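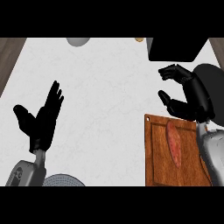
Who should check an infusion chair before a chemotherapy patient sits in it?
The nurse who will run the drip, and the same nurse signs for it.

Donddale Day Unit – chair and bay check, June round
Checked by Orathai Wiriya

1. Spill kit in reach of every chair
Fail. The kit is on the corridor side of a door that locks itself. The last round marked this as fixed. I'd like to know what was fixed.

2. Spill kit seal and expiry
Pass. Seal intact, gloves in two sizes, absorbent pads in date.

3. Pump alarms heard from the desk
Pass with comment. I could hear all of them at 7 a.m. with the unit empty. I don't accept that as a test. Repeat at midday with the phones going.

4. Pump battery holds when unplugged
Fail on pump 13. Screen read 100 percent, then shut down before I reached the restroom door. The Drarkov service sticker says it passed. Pull it from use until somebody shows me the bench report.

5. Drug label matched to wristband by two people
Not scored. I watched 5 checks and all were done properly, but everyone knew I was watching.

6. Reaction drugs stocked at the bay
Pass. The tray list still shows the old layout – reprint it.

7. Waste bins for chemo sharps
Pass with comment. Two bins past the fill line, swapped while I stood there.

8. Chair reclines flat with one hand
Fail on the Karaki chair by the window. It takes two hands and a knee. "It loosens up" is not a repair.

9. Patient call button
Pass.

10. Fever advice card given at discharge
Unclear. We ordered 200 cards and most are still in the box, yet the log says every patient got one. Culness has the same log and the same perfect score. Ask the patients.

Open items: 1, 3, 4, 5, 8, 10. Item 1 has been open longest and goes first.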